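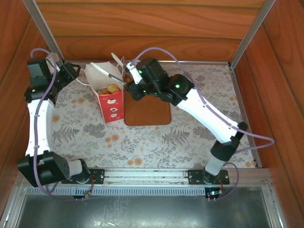 Dellari Handling Team: Stories From the Back Bench

The Biscuit Rule

I should say first that I was hungry. I'd missed the early bus out of Cutach and had to get the one that goes all the way round by the reservoir, so I'd come in with no breakfast, and by eleven I was sitting in front of two robot arms and an open box of snacks with nothing between me and it but a rule.

The rule was number four. Nothing of yours goes past the rail while the arms are powered. Hands, sleeves, lanyards, rulers, the end of your scarf. Comfort Kwofie wrote it, along with all the others, and she'd printed them in a fat font and taped them up beside the kettle, where you read them whether you wanted to or not. I knew them the way you know the words to a song you can't stand.

There was a biscuit in that box, a round curly one, right up by the front rim. I'd been looking at it for most of the morning! The right arm was out over the box with its stick and had been paused there while I filled in the log, and the little green lights were on at the wrist. Green means live, in our room. It doesn't mean go, which is what I'd thought it meant for my whole first week (Comfort found that very funny and then added a line to the sheet, so that one's my contribution to safety).

Anyway. I'd pressed pause. I'd seen it stop. I thought, paused is paused, it's one biscuit, and I put my hand over the rail.

Nothing happened. I'd love to tell you the arm swung round and pinned me to the back wall, it would be a much better story, but it just hung there over the box, and I got as far as touching the cardboard, and then Comfort said from behind me, perfectly calm, "What's it doing?"

"Nothing," I said. "It's paused."

"How do you know?"

"I paused it."

"No," she said, "how do you know now?"

I took my hand back. I looked at the screen and the screen said PAUSED in the Zondness yellow, and I pointed at it, a bit smug, and she leaned past me and pointed at the line underneath, which I hadn't read because who reads the line underneath. Resume on timer. Somebody on the late shift had set it up so the arm would carry on by itself after a pause, to save them getting up, and they hadn't set it back. There was a little number next to it, going down. It had 9 seconds left on it.

We both watched. It got to nought and the arm moved, quite gently, the way it always does, and the stick went straight across the bit of air where my wrist had been.

I felt sick, to be truthful, and not in a hungry way. It wouldn't have taken my hand off. These are not big arms. But I've caught a knuckle in a car door and I know how much a small thing can hurt when it isn't expecting you and doesn't care.

I waited for the telling-off and what I got was a pen. "Go on then," Comfort said. "What should the sheet say?"

So I wrote, DO NOT TAKE THE BISCUITS. She read it and handed it back. She said that was a rule about biscuits, and next month it'd be a dropped screw or somebody's glasses, and would I have another go. I wrote, Pause is not off. She liked that better. I wrote, If you need to reach in, cut the power at the wall and keep the key in your own pocket. She liked that a lot. Then I wrote, Put the timer back how you found it, whoever you are, in capitals, and she said that one could go in the handover book with less underlining.

It took us until lunch. I had never thought of anyone writing rules, I thought they sort of arrived, like weather. I'd worked at Aidoo before, where the safety binder was about 100 pages long and so stiff that it creaked, and I signed the front of it on my first morning and never opened it again. Nor did anyone I sat with. I couldn't tell you a single line.
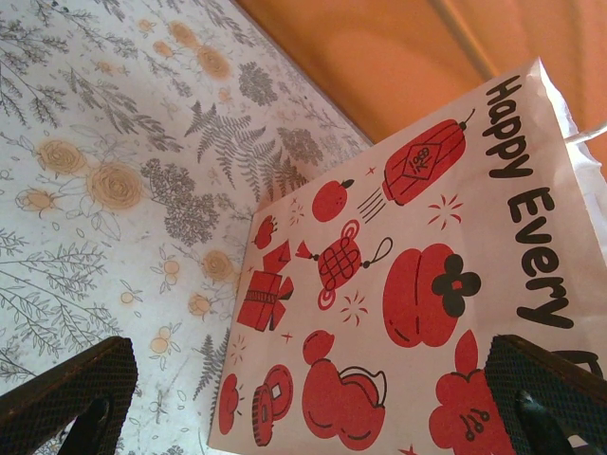 My own rule (the first one that was properly mine, start to finish) came after lunch, and it was about looking before you close. We were on to the gift bag by then. I was driving from the wrist view, with a finger in each bottom corner and the bag lying between them, and I'd got my head tipped right over on my shoulder trying to read it, the big black Happy Every running down the side from top to bottom and then off out of view. Happy every what? I was so busy wondering that I had my thumb on close before I'd given one thought to where the handle was. It was up at the far corner, white and twisted, poking out over the orange, and I'd have grabbed a fistful of lantern and persimmons and creased the lot.

I took my thumb off. I said out loud, "Where's the handle, where are the fingers, where's the edge of the cloth," like somebody's nan looking for her keys, and then I did it again slower.

"What was that?" said Comfort, who was doing the invoices and I'd thought wasn't listening.

"I was just saying what I could see."

"Say it every time," she said. "Out loud. Write it down."

So it's number nine. Before you close, say where the thing is, where the fingers are, and where the edge is. People feel daft doing it. I still feel daft doing it, and the new lad does it in a voice like a railway announcer, but he does it.

I did turn the bag round at the end of the day, with the power off at the wall and the key digging into my hip, because I couldn't have gone home without knowing. I'm not going to tell you what it said. Comfort had already guessed, she said it was obvious, and she'd put two quid on it with the new lad.

And I did ask about the biscuit. She said anything that's been on the cloth stays on the cloth, and had I not read number two? Then she opened her bottom drawer and it was absolutely full of custard creams.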